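Shop notebook, February. Oil finish on end grain, batch 2
Saturday, started 8:40

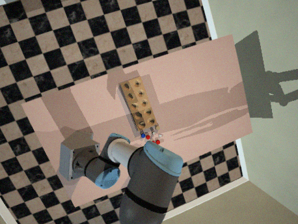
Ten-hole block, two columns of five, render.

Picking up from the last entry. The question is still whether the Vainio oil will cure properly on the drilled blocks or whether we go back to shellac. Batch 1 went sticky inside the bores and stayed sticky. The faces were fine after a few days. Pirjo thinks the oil pooled at the bottom of the holes and skinned over before the rest could get any air. I think she is right, but I also think the bores were too fuzzy and held more oil than they should have. Today is mostly about the second part.

Stock
Beech offcuts from the stair job, the same boards as last time. They have been stickered on the rack above the bench since before the holidays. Wistier meter reads steady across most of them. Two boards by the window read higher, so I set those aside and wrote WAIT on the ends in crayon. Please don't use them for this.

I cut all the blanks to length on the crosscut sled with the stop clamped. Helge had moved the stop for his drawer sides and hadn't moved it back, so the first blank came out short. Kept it for finish samples. Ends trimmed on the shooting board, light cuts. The iron wants honing, there is a nick near the left corner that leaves a line.

Drilling
Muteck press, brad point bit, new one out of the packet. The old bit is the one that did batch 1 and I looked at it under the loupe this morning. One spur is rounded over and the other is chipped. That accounts for a lot of the fuzz.

Tried two speeds on the short blank.

3,000 rpm: smelled of burning by the second hole. Brown ring at the bottom, walls glazed. Oil will sit on that like water on a plate. Clearing the chips more often helped a little but not enough to keep going.

600 rpm: clean walls, no smell, chips come up in curls. Slower, obviously, but we are making a few blocks and it doesn't matter. Ran everything else at this speed.

Note on the belt: it is stiff from the cold first thing and the press hums until it has run for a few minutes. Norbert says it has always done that. I would still like to put a new belt on it before spring.

The fence has a slight bow in the middle. You can see light under a straightedge if you hold it up to the door. I shimmed it with a strip of card and checked again, good enough for holes. Not good enough for anything that has to slide.

Cleaning up the bores
Wrapped abrasive around a dowel with a saw kerf in the end, chucked in the hand drill. Two passes. After that I blew the holes out with the compressor outside, wearing the mask. Then a pipe cleaner through each one, and there was still dust on it, so I did it again. I suspect in batch 1 we went straight from the compressor to the oil, and the dust made a kind of paste at the bottom. Nothing in the old entry says otherwise.

Chamfers on the hole edges with the hand countersink. A few turns and stop. If you lean on it the edge chatters and you get a shape like a bottle cap. Two of the holes on block C have it. Left them.

Oiling
Weighed block A before starting, 723 g. I want to know how much oil goes in and how much comes back out as it dries, and the kitchen scale is the best we have. I checked it against the brass weights and it agreed. It drifts if you leave it switched on, so turn it off between readings.

Method this time:
First coat thinned half and half with citrus solvent. Brushed on the faces, cotton swab in the bores. Left for fifteen minutes. Wiped the faces, then went back into every bore with a dry swab until it came out nearly clean. Stood the blocks on edge on painter's points so the open holes face sideways. In batch 1 they lay flat with the holes up, so anything extra ran down and stayed there.

Second coat straight from the tin, very thin, faces only. The bores don't need it. Saskia asked if we could skip the second coat on the bottoms as well, and I did that on block B so we can compare.

The Vainio tin was opened in the fall and there is a skin on top. I cut the skin out in one piece and strained what was underneath through a paint filter into a jar. It looked normal, a bit darker. If batch 2 goes wrong then the oil itself is the next thing to suspect, and I would buy a fresh tin before doing any more of this.

Rags are laid flat on the concrete out back, weighted with bricks. Do not ball them up and do not put them in the shop bin. There was one in the bin on Thursday, wadded up and warm. I am not going to ask who it was, but read the sheet on the cabinet door again.

Comparison pieces
Cut the short blank into four with the bandsaw and finished each one differently:

a) Vainio, as above
b) Shellac, two coats, padded on
c) Kastix paste wax on bare wood
d) Bare

Piece b already looks the nicest. It dried while I was writing this. The trouble with shellac is that it rings if someone puts a wet cup on it, and people will. Piece c looks like nothing at all, slightly yellow, and it marks with a fingernail. I don't expect much from c, but Tin-yau has half a tin of the Kastix and keeps asking, so it is in.

All four are on the shelf over the radiator with a slip of paper under each. Don't swap the slips.

Side notes
The dust collector is losing suction at the gate by the planer. The slide doesn't seat. There is a wad of shavings in the groove and I got most of it out with an awl, but it needs to come off and be cleaned from the back.

Someone left the good marking gauge on the windowsill and there is rust on the beam screw. Oiled it.

Helge came by before lunch and looked over batch 1. He pushed a swab into one of the bores, pulled it out yellow and tacky, and said to put the whole lot in the drying cabinet with the fan on and forget about it until next month. I have nothing to lose there, so batch 1 is in the cabinet, bottom shelf, fan on low. The heater is off. If it cures I will write down how long it took. If it doesn't, the bores can be redrilled one size up.

He also thinks I should try beech against maple, on the grounds that maple is tighter and the bores come out smoother with less fuss. We have a short length of maple under the stairs. It has a split at one end but there is enough behind the split for two blocks. Will look at it when this batch is done, otherwise I am changing too many things together.

Afternoon, 3:15
Block A back on the scale after wiping. Up a little from this morning. The display wouldn't settle between two readings, so I wrote down the lower one on the card that sits with the block. Faces feel dry to the back of the hand. The bores smell strongly of solvent. Dry swab into three of them, faint color on the swab, no drag.

Block B same. Bottom face, with the one coat, looks paler than the rest and slightly patchy. Saskia can decide if she minds.

Block C got bumped off its points when I opened the big door and landed on its side in the sawdust. Brushed it off. There will be specks in the finish on one face. Use it as the one we scratch.

The room is cold, and the thermometer by the sink has been low all day. The tin says to keep it warmer than this for curing. I moved the blocks to the inside wall away from the door.

To do
Swab the bores again Monday, same three holes on A, note color and drag
Weigh A daily, scale off between readings
Hone the plane iron, take it back past the nick
Price a belt for the Muteck
Pull the planer gate and clean it
Norbert has the key to the finishing cabinet, get it back from him
More pipe cleaners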